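Bench covers and tape in the shared workshop
24 May 2023

The Govetham building is changing how shared tables are covered. Since February, rolled paper has replaced the vinyl sheeting on all long tables. Vinyl held solvent residue and had to be cut off with a blade, which scored the tops. Paper is stripped and discarded when a booking ends. Shiela Dagdag orders the rolls from Horobets; each is 60 inches wide and 400 feet long.
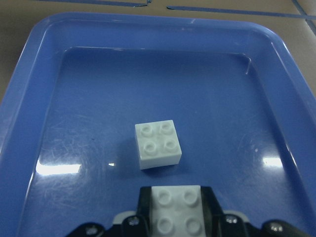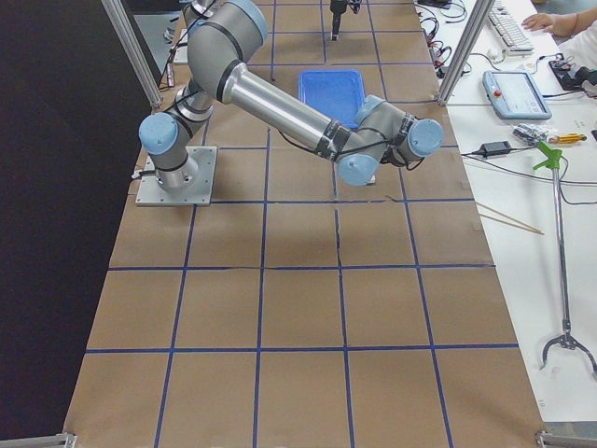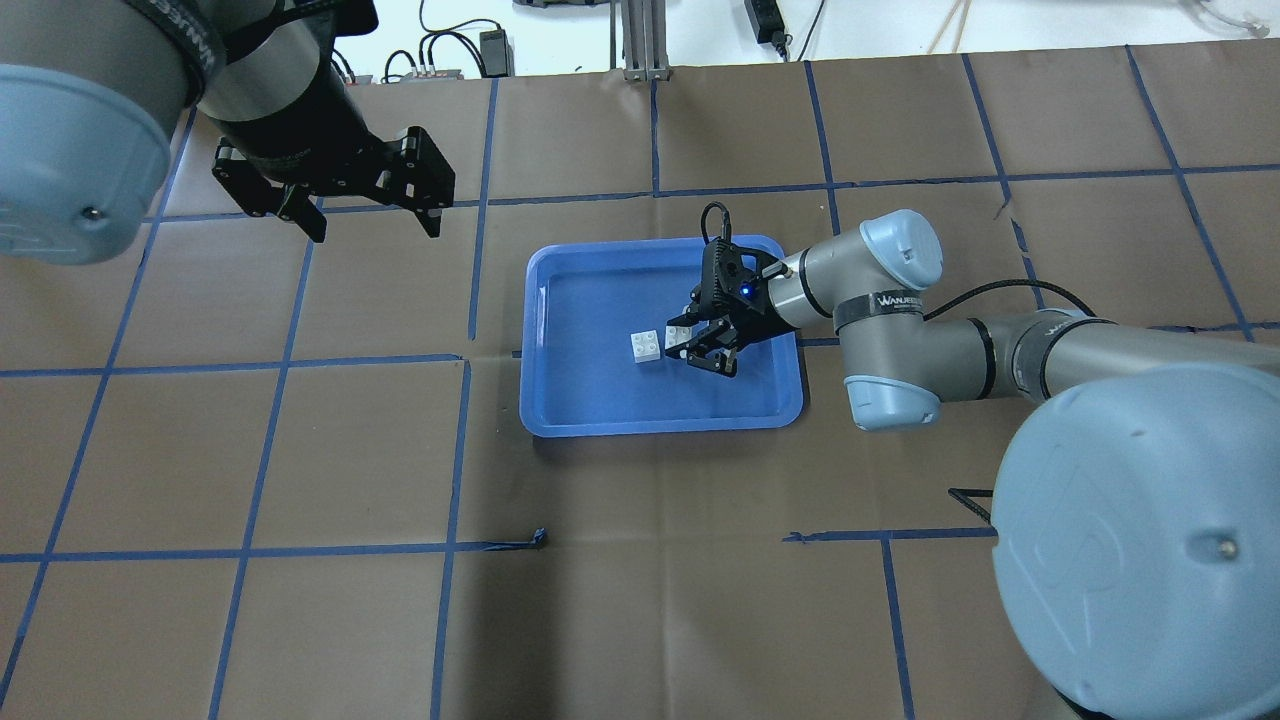
Tape is the larger maintenance cost. Masking tape left in place past 2 weeks leaves adhesive on any bare edge, and the residue takes longer to remove than the tape did to lay. Blue tape over brown paper, laid out in a grid, avoids this as long as the strips stop short of the table edge. Press ends down with a roller. A torn end left to curl will catch a sleeve and lift the rest of the strip. Creases should be pulled out before taping, as a line laid across one tends to kink. Users needing straight lines to a tolerance should borrow the aluminum rule from Bienvenido Dizon in room 108.

Do not tape over the Hirnell clamps. Used paper goes in the gray bin only if it is free of oil and epoxy; otherwise use the lidded can by the sink. Requests for a second roll go to Rosalinda Navarro.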